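## Why do boxes stack so well?

A box has flat sides. When one flat side rests on another, the two surfaces touch over a wide area. The weight of the top box spreads over that area, and a force called **friction** resists sliding.

Boxes of the same size stack best when their edges line up. If the top box is turned or pushed to one side, part of it may hang over the box below. A small overhang is safe. A large one is not: once the middle of the top box passes the edge of the lower box, it tips.

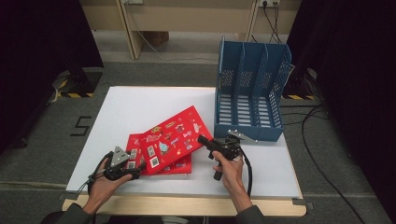
A file organizer stores things another way. Its upright walls are called **dividers**. Two dividers make three spaces, called **compartments**. An object standing in a compartment leans on a wall, so you can pull it out without lifting anything else. In a stack, you must move the top box first.

Many metal organizers are **perforated**, meaning full of holes. The holes make the metal lighter.

**Try it:** Stack two small boxes. Slide the top one sideways 1 centimeter at a time. Measure the overhang just before it tips, then compare it with half the width of the box.

*Text: Katalin Lakatos*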